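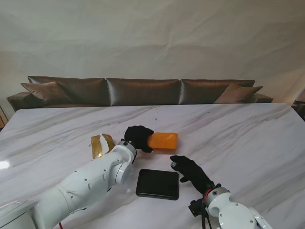
Two-arm table set-up, orange block in the left hand.

Search these notes Go

Week 5: collecting demonstrations

Right, so last time I promised we'd get to where the examples come from! Our model learns by copying, so every episode has to be something you'd be happy to see copied (dithering included — it will learn your dithering). The Brekwood set has 3,000 episodes and I've thrown out plenty more.
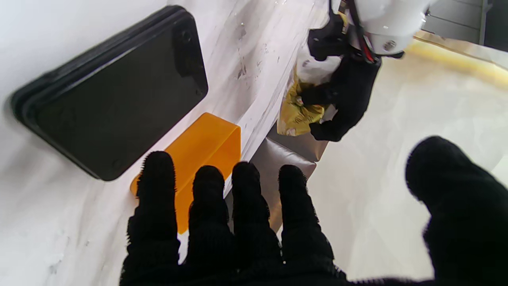 Labelling is where most of you will lose marks. Write the instruction before you watch the episode back, and keep it plain. With a wrist view like this one I'd write "hold the yellow packet" and leave it there, even though the black tray-like object and the orange container are in view too. Hongjun Yan's group wrote whole paragraphs for Ruddock and spent some 45 hours trimming them!

For the lab, bring 4 labelled episodes per pair, with at least one failed grasp kept in and marked as failed.

Last updated: October
Contact the Wunholm teaching office | © Hellside | Back to top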